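Misent 2 won't see my plug-ins after moving to a new computer

Posted in Recording & Mixing > Software

marlow_tapes

I moved my whole setup over to a new machine in September and most of it went fine. The audio interface works, the projects open, and the sample library is where it should be. The trouble is plug-ins. I have 75 of them installed and Misent 2 lists only the ones that came with it. Every project I open gives me the "missing effect" box and the tracks play back dry.

What I have tried so far: rescanning from the Preferences page, restarting, reinstalling Prindska (the reverb, which I use on nearly everything), and copying the old settings folder across. 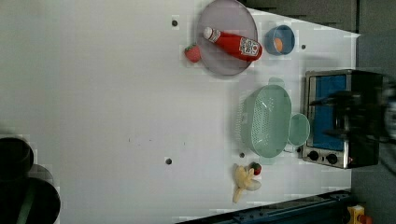 The rescan gets to the end very quickly, in a couple of seconds, and reports no errors. On the old machine it took long enough to make a cup of tea. Prindska opens without trouble as a standalone program, so I don't think it is a licence problem. I would rather not reinstall everything one at a time if there is a setting I have missed. I have a mix due and I use the same vocal chain on all of it.

kmoynihan

A scan that finishes in two seconds isn't looking in the right folder. You copied the old settings folder over, and the scan paths are stored in there, so Misent 2 is still looking wherever your plug-ins were on the old computer. If the drive name or user name has changed, it finds nothing and doesn't complain.

Close Misent 2 first. If you edit anything while it is open it will write the old values back when you quit.

Then do the following.

1. Go to the Misent settings folder and find the file called scanpaths. Rename it to scanpaths_old. Don't delete it, you may want to check it later.

2. In the same folder, rename the plug-in cache file in the same way.

3. Start Misent 2. It should say that no scan paths are set and offer the default ones. Accept those.

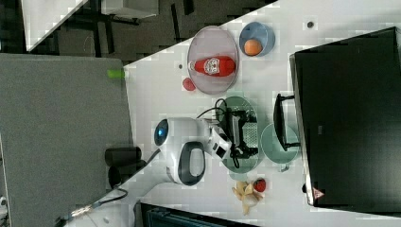

Photo: K. Moynihan

4. If you keep plug-ins anywhere other than the default place, add that folder by hand with the plus button. Subfolders are included, so you only need the top one.

5. Run a full scan, not the quick one. The quick scan only checks files that have changed, and it uses the cache to decide.

The full scan will take a while with that many. If it stops on one plug-in for more than a few minutes, skip it and look at it afterwards. Cladositz compressors are slow on a first scan because each one checks its licence, so give those a bit longer.

Your projects should find everything again once the names are back in the list. Open one and check the vocal chain before you save over it.

Kathleen Moynihan 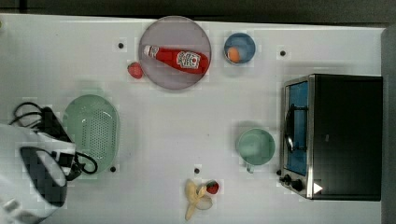
More replies

dubplate_andy

I had this and just reinstalled the lot. Took me an evening. Misent has always been bad at this, I moved to Akolgo last year and never had a problem with scanning. Might be worth trying the demo.

fennimore

The reply from kmoynihan is right, but check one more thing. If some of your plug-ins are the older format, Misent 2 has them switched off by default on a new installation. Preferences, Plug-ins, tick "Show legacy formats", then scan again. I lost 21 that way and thought they had gone for good. Don't tick it before the first full scan or you get two of everything in the list, which is a nuisance to tidy up.

marlow_tapes

Thanks both. It was the scan paths. The file still had my old drive name in it. After the full scan I had everything except a few legacy ones, and those came back with the tick box. Prindska loads in the old projects with its settings intact. One of the Cladositz ones did sit there for ages but got through in the end. I'm not changing to Akolgo in the middle of a mix, but I'll have a look at the demo some time.

Marked as solved. 2,870 views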